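Old electronics drop-off moves to Sayegh Street

November 11, 2024

The town's drop-off point for old electronics has moved from the Irkach lot to the back of the Natell building on Sayegh Street. Use the side gate. The new space is indoors, so it will stay open through the winter.

Residents can bring desktop computers, monitors, printers, phones and loose cables. There is no charge for the first 12 items per household each year. Monitors over 30 inches cost $22 each, payable by card at the gate.
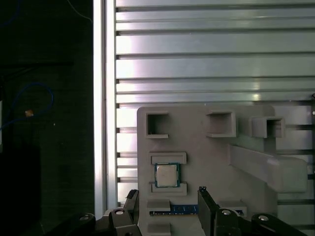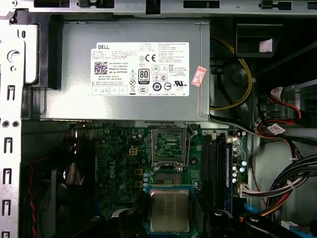 Please erase any personal files before you come. The site does not wipe drives, and items cannot be returned once they are signed in. Household batteries go in a separate bag with the ends taped.

Refrigerators and microwaves are still handled by Ladar, which picks up at the curb for $60. The Irkach lot reopens in April for yard waste only.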